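Gruller goes outside

For a whole semester the robotics club kept Gruller in a hallway. The hallway has a waxed floor, two straight walls and no weather, and under those conditions our little wheeled robot was a genius. It went to the end, turned, and came back like a waiter. We got cocky about it. Somebody made a sticker.

Then we read the rules for the Zimard challenge properly (the sort of thing you want to do before paying the entry fee) and found out that the course is a neighborhood. Real streets, with a robot that has to keep to the road, stay off the curb, and report back on what kind of surface it thinks it is driving on. There is a penalty for hallways, in the sense that there are none.

So since March we've been taking Gruller out for walks. The club splits into three jobs for this. One person drives, one walks ahead and talks to drivers, and one carries the laptop and complains about glare. I am usually the laptop. The robot drives itself for short stretches when the software is in a good mood, and the rest of the time it's on the gamepad while we collect pictures to train the road finder on.

The road finder is called Grutereo, a name chosen late at night that we are now stuck with, as it is printed on the entry form. All it does is look at a picture and decide which parts are road. You would think a road would be the easy thing. It's big, it's at the bottom, everyone knows what one is. Our first version had 1,103 pictures to learn from, nearly all of them hallway, and when we showed it a street it announced with great confidence that shadows were walls.

I spent most of last week labeling the outdoor set, which means tracing the edge of the road by hand in one picture after another until your wrist files a complaint. We're aiming for 3,000 and have 1,800 done. Labeling does teach you to look at pavement. I now have opinions on seams. I also have a folder of favorites, by which I mean the ones that gave me the most trouble, and these four are in it.
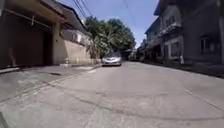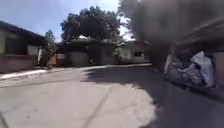
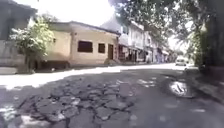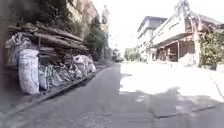

The argument in the club right now is over what to do with shade. Half of us want to label sunlit road and shaded road as two separate things, so Grutereo learns that both are fine to drive on. The other half say this is twice the tracing for something the software should work out by itself with enough examples. I was in the first half until I did the tracing. There's a third position, held by exactly one member, which is that we should only compete at noon.

Puddles have their own label, cracked surface has its own label, and the curb is a line that I draw with great care and Grutereo then ignores. On the last test it got the road edge badly wrong in 167 pictures. I went through every one of them with a cup of tea. In a lot of them the trouble was down in the corners, where our wide lens bends everything so much that a perfectly straight curb comes out like a banana. We could correct for the bend before labeling. We should have corrected for the bend before labeling. That was pointed out to me somewhere after picture 900, very gently, by a person who had known it the whole time.

Türkmen, commenting on my last post, thinks we're fussing over the wrong end of the problem altogether: a slow robot doesn't need a perfect road edge, it needs to notice quickly when it has wandered and stop before it hits anything, so we should spend the remaining weeks on the stopping and let the labels be a bit ugly. Their team apparently ran a whole season on a far smaller set and finished every course, at the speed of a tired cow.

I read that out at the club meeting and it went down badly, mainly with those of us who have been tracing. But the gamepad people were nodding. Gruller's stopping distance is currently a matter of opinion, and the bump sensor is held on with the sticker I mentioned.

We've agreed on a compromise. I finish the labels up to 2,000 with the lens fixed, and everybody else works on brakes. Next outing is at seven in the morning, before the traffic and in long shadows, so the shade people get their wish too. I've been told to bring the spare battery this time. It's already in my bag, uncharged, and I'm going to go deal with that now.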